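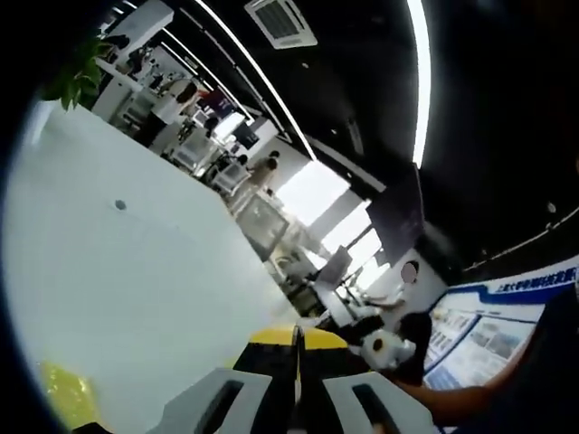
Alumni Athlete Directory – Support Tickets
Ticket 312: Listing missing after tier upgrade
Status: Resolved
Area: Business listings / membership sync
Opened by: Miloslav Kuruc
Handled by: Directory support, Dutley Letter Club

Miloslav Kuruc, 9:20 a.m.
Hello! I moved up to the Family/Business tier last night and filled in the listing form for my shop, Pavstead Flooring. The payment went through and my account page shows the new tier, but the shop isn't in the directory. I tried searching by name, by city and by sport (I rowed, four years, loved every soaking minute of it). My old teammates at Lurkell Plumbing show up fine, so the search itself seems to work. Could you take a look? I'd love to be in before the June newsletter goes out.

Support, 9:48 a.m.
Welcome to the business directory, Miloslav, and thank you for sending so much detail – that saves us a whole round of questions! I can see your form on our side, so nothing you typed is lost. It's sitting in the queue marked "letter year not matched." Could you tell me which name and year are on your letter certificate? And did you see any message when you pressed Submit?

Miloslav Kuruc, 10:05 a.m.
Glad it's in there somewhere! The certificate says M. Kuruc. I don't have it with me, so I'll check the year at lunch. No error message, just the green "Thanks, we got it" bar and then the home page again.

Support, 10:31 a.m.
Great, that helps. Notes so far:

Form received: yes
Payment linked to account: yes
Tier on account: Family/Business
Letter record linked: no
Listing visible to public: no

The roster import has you as "M. Kuruc" and your member account has "Miloslav Kuruc." Normally the matching step accepts an initial if the sport and year agree. Yours didn't, so I'm guessing the year is off in one of the two places. I pressed Rematch by hand and got the same result.

Miloslav Kuruc, 12:40 p.m.
Got the certificate out of its box, and what a nice thing to look at again. You're right about the year! I put my graduation year on the form and the certificate has my last season, one year earlier. I tried to fix it myself but the field is gray and won't let me type. I tried a second browser and my phone too. Same thing on all of them.

Support, 1:15 p.m.
Good find! The field locks once a form enters the queue, so your browser is fine. I've changed the year from our end and run Rematch again. The letter record linked right away. Your listing should appear at the next directory refresh, and those can take up to 20 minutes.

Miloslav Kuruc, 1:52 p.m.
It's there! I found it by name and by city. Two small things, if you don't mind. It doesn't come up when I filter by rowing, and the phone number has lost its extension, which should be 155. Everything else looks terrific, and the map pin is right on my front door.

Support, 2:20 p.m.
So happy to see it live! Taking those in order:

1. Sport filter. Your listing was saved before the letter record was linked, so the sport came through blank. I opened the listing and saved it again, and rowing is filled in now.

2. Extension. The phone box keeps only the first 10 digits and quietly drops the rest. I've added "ext. 155" to the contact line under the number. It prints in the newsletter that way as well.

Please clear the filter, reload the page and try rowing again.

Miloslav Kuruc, 2:34 p.m.
Rowing works, and there I am right under Song Physical Therapy. I had no idea there were other rowers in the directory! I'm going to call them this afternoon. Extension looks good too. Thank you, you've been wonderful.

Support, 2:41 p.m.
What a great thing to hear, please do call them! I'm closing the ticket, but if anything looks odd just reply to the same email and it will open again.

Internal notes added at close
Cause: graduation year entered in place of last letter season. Rematch failed and the listing was held without notice to the member.
Fix: year corrected by staff, Rematch, then open and save the listing to fill in the sport.
Follow-up requested: change the form label to "Last season lettered"; send an email when a listing is held; add a separate extension box.
Related: ticket 298 had the same blank sport after a manual match. Open-and-save fixed that one too.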